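Part 4: Sorting and labeling your craft bins

If you've made it through Part 3, your shelves are up and level and you have a pile of stuff on the floor that used to live in drawers. Good. I did mine on a Tuesday and it took all evening, so put some music on!

1. Empty one drawer at a time. I know it's tempting to dump everything out at once (I did that in 2021 and was stepping on beads until December).

2. Sort by how you use things, then by color. My friend Meenakshi Salian sorts by color only and swears by it, but she makes collages and I mostly make garlands.

3. Pick your containers. Soft, light bits like pom-poms can go in tall clear tubs. Beads, brads and anything with a point want the shallow Warnholm trays, the ones with the snap lids.

Note: The Warnholm lids come in two sizes that look the same. If the corner won't click, try the other stack before you push harder. I cracked one that way.

4. Fill each tub to a finger's width below the rim. Past that the lid pops up whenever the room gets warm.

5. Write the label before you close the lid – masking tape is fine for now. Put it on the front, a thumb's length from the bottom, so it clears the shelf lip.

Small, soft, colorful things in a clear container, and the wider table with leafy wallpaper behind it: 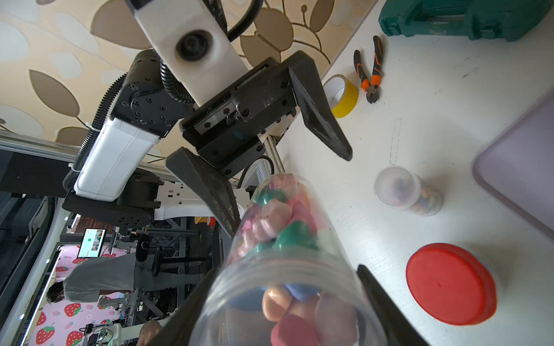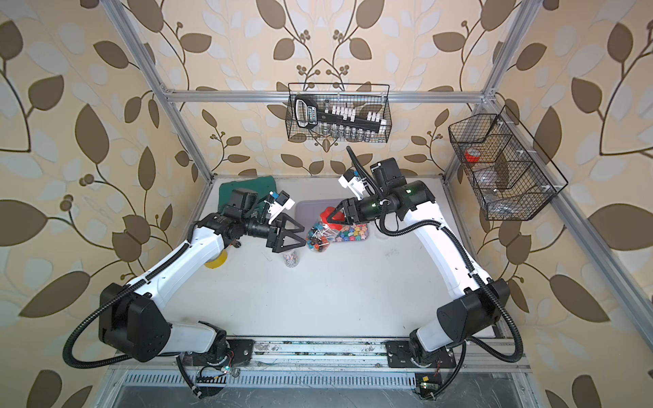 6. Load the shelves from the bottom up. Heavy jars of glue and paint go on the lowest one, paper in the middle, light tubs on top.

Caution: Don't put more than 20 pounds on any one shelf if you used the short brackets. With the long Brarketti ones you can go heavier, but check the screws again after a week or so. Mine had worked a little loose on the left side.

7. Leave one tub empty. You'll find a stray button under the couch tomorrow, and it needs somewhere to go.

If you have kids, swap steps 5 and 6 and let them draw the labels. Part 5 covers ribbon, and the dowel you set aside in Part 2 goes in there.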